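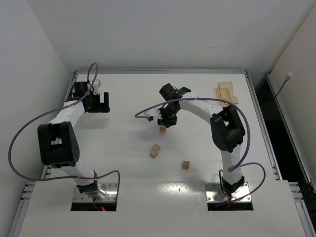
M. Savolainen
Contributing editor, Customs and Travel
Last revised 11/15/18

Lighthouse stay (Drorkholm)

A lighthouse stay is a short, quiet holiday spent in the old keepers' rooms at Drorkholm, where guests live by the station's daily routine and go without phones and television. I've been twice now and I'd go again tomorrow, so forgive me if this entry gets a bit keen in places!

Name and origins

Local people just call it "taking a watch". The phrase goes back to the days when the light was lit by hand and the keepers split the night into watches, and it stuck after the lamp went automatic and the families moved over to the mainland. The cottages sat empty for almost 50 years (you can still find the old damp line on the pantry wall if you know where to look). The Wotance Trust then took on the lease, mended the roofs and began letting the rooms to visitors who wanted somewhere peaceful to sleep. The first guests were mostly birdwatchers. Walkers followed, and then people like me, who can't tell a tern from a gull but were badly in need of a rest.

What happens on a stay

The usual stay is four nights. You come over on the morning boat from Staltus, hand your phone in at the gatehouse and get a wool blanket, a torch and a printed card with the day's hours on it. A handbell goes at six for the dawn walk round the cliff path, which is done in silence. Breakfast is porridge, and talking is allowed again once the bowls are out – you've never heard such a happy racket.

Mornings are given over to small jobs, such as polishing brass, sweeping the stairs or weeding the kale beds behind the wall. I was on brass both times and grew oddly fond of it. Afternoons are your own. Most guests read, nap or sit on the bench by the fog signal house with a flask.

After supper comes the part everybody remembers, the evening watch. Guests take turns sitting alone in the room under the lantern and writing a few lines in the log about the wind, the sea and whatever else comes to mind. Old logs are kept on the shelf there and you're welcome to read them. Some are very funny, and one or two made me cry.

Food and lodging

Rooms are plain and clean, with a single bed, a hook and a window that rattles. Meals are simple and there's plenty of everything: fish soup, rye bread, boiled potatoes, stewed apples. Vegetarians are well looked after, although the choice does get thin in winter.

Getting there

Bus 503 runs from the railway station at Staltus down to the harbour, and the boat leaves from the steps beside the ice house. Crossings are often called off in rough weather, so keep a spare day at either end if you can. The station shuts for the whole of February for painting and repairs.

What to bring

Soft indoor shoes, a waterproof, a proper hat and a paper book. Earplugs too, if gulls bother you.

See also: Island retreats; Keepers' cottages; Staltus harbour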